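4.2 What a second station costs

The price of an arm is easy to find and easy to compare. Most of the quotes we collected came back within a day, and they differed by less than we expected. The rest of the station is harder to price. In our first year we kept a ledger of every purchase charged to the tabletop bench, down to cable ties, and sorted it afterward by what the item was for. The sorting was done by Veikko Aaltonen and checked against the invoices by the second author. Where the two disagreed, the item went under "shared" and was left out of the per-station figures.

The bench is used for kitchen tasks: picking up toy foods, moving them between dishes, and working near a toaster oven. The table has a plain white top with screw holes in it, and everything on it was bought retail.

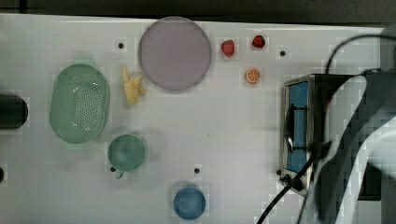 Figure 3. Kitchen bench with the arm at right, next to the toaster oven. Toy foods and dishes as listed under "props" in the ledger.

We divided the ledger into four groups: arm and controller, table and mounting, cameras and computing, and props. Props were the smallest group by cost and the largest by number of orders. The ledger has 367 lines in all, and well over half are for props or for shipping on props. A plastic plate costs almost nothing, but someone has to find it, order it, receive it and enter it, and if the maker drops the color we need, someone has to do it again. We had not put any staff time against this in the original budget. For the second station we did.

Mounting was the group we got most wrong. Our first table came from a general office supplier and flexed when the arm stopped quickly. We replaced it after 7 weeks with one from Doležal, built to a drawing Kvido Mikuš made from the arm's footprint. The replacement cost more than the first table and its delivery put together, and the first table is now used for packing. A group that buys the heavier table at the start will pay for one table. We paid for two, and the numbers in Table 5 include both so that readers can see the full amount.

4.3 Choosing between two offers

For the second station we had two offers on paper. Testton offered an arm, a controller and a base as one package, with setup included and a yearly service fee. Toltovach offered the same class of arm without a base, at a lower price, with service billed by the visit. The first looked expensive and the second looked cheap, but the two could not be compared line for line. We rewrote both as a cost over three years, with the same table, the same number of service visits and the same spare parts.
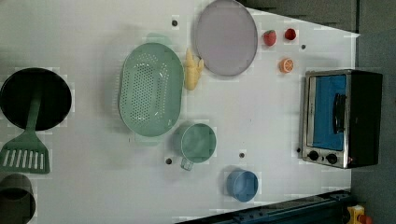
Once that was done the gap became small. The Toltovach offer was still lower, by nearly 9 percent, but it moved more of the work onto our own staff, who would have to fit the base and route the cables. We had done this once already and had notes on it. A group without that experience might reasonably choose the other way.

Spare parts deserve a line of their own. Neither offer included gripper fingers beyond the first set. We treat fingers as a consumable and replace them on a schedule, every 1000 hours of running time, whether or not they look worn. The schedule is conservative. It was set before we had any wear data, and we have kept it because changing it partway through would make the two years hard to compare. Cables are the other part we now buy ahead. A cable that runs along the arm bends each time the arm does, and the one we had to wait for held up work longer than any fault in the arm itself.

Protective covers and cable sleeves were bought under the Endura line item in both years. We kept the name in the ledger even after changing the contents, and anyone reusing our spreadsheet should rename it.

The final request for the second station was filed on Sun 26 April, with delivery planned for September. The long gap was deliberate. It left time for the table to be made and for the props to be ordered in one batch, so that both benches could be stocked with matching items. Buying props in pairs raised that group's cost a little and cut the number of orders by more than half - the saving is in staff hours and does not appear in the equipment total.

Floor space was not charged to us and is not counted. Groups that pay for space by area should add it, and should measure from the full reach of the arm, with room to walk past, and not from the edge of the table.
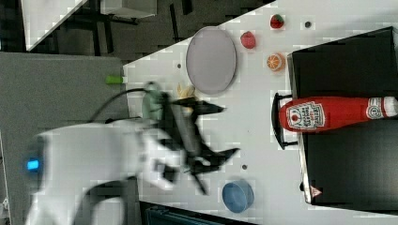

4.4 Costs that repeat every year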